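Comunidade Platano – Ajuda entre vizinhos de marina
Direito marítimo e embarcações

Quem paga o reboque quando o barco parado bate no cais?

publicado por proa_ao_vento, 25 de maio de 2024 (sábado)

Olá a todos! Tenho um veleiro pequeno, o Skatik, na marina Norkell. Em janeiro soltou-se um cabo durante a noite, o barco encostou ao pontão e partiu duas tábuas. A marina rebocou-o para outro lugar e agora pede-me 2.000 euros, reboque incluído. A minha apólice tem franquia de 500. Pago e reclamo depois, ou espero pela seguradora?
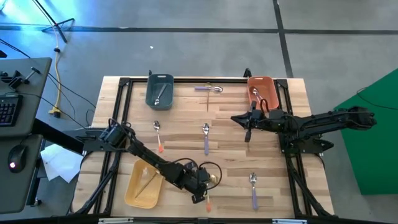 2 respostas

maré_cheia
Que boa pergunta, adoro estes casos! Não pagues nada sem a fatura discriminada. Reboque e reparação do pontão são coisas diferentes, e muitas apólices tratam cada uma em sua cláusula. Pede também o relatório da noite e as fotografias do cabo – se o cunho de amarração era da marina e cedeu, a conversa muda toda! Participa já à seguradora, por escrito, mesmo que o prazo te pareça passado, e lê o contrato de amarração até ao fim (o meu tinha a parte importante no anexo).

balde_furado
Comigo foi na Chidiac e paguei logo para não me chatear. A seguradora depois torceu o nariz porque eu tinha assumido a culpa no recibo. Se pagares, escreve "sem reconhecimento de responsabilidade". De resto não sei, mas boa sorte com o Skatik, belo nome!

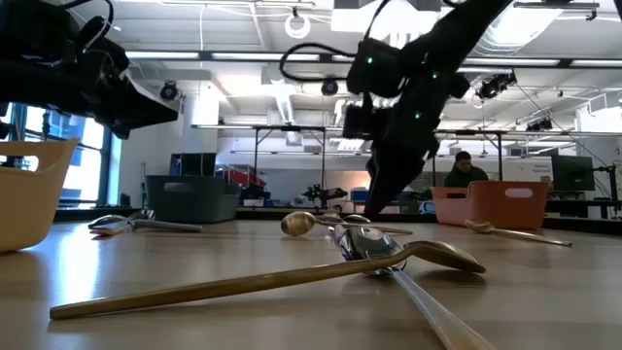
A marina pode reter o barco até eu pagar?

Depende do contrato de amarração e da lei do sítio onde o barco está. Alguns contratos preveem a retenção por dívidas, e há países em que o credor tem de pedir o arresto ao tribunal. Vê se existe essa cláusula e, se te impedirem de sair, pede que o digam por escrito. Muitas vezes aceita-se uma garantia da seguradora e o barco sai enquanto se discute o valor – vale mesmo a pena perguntar!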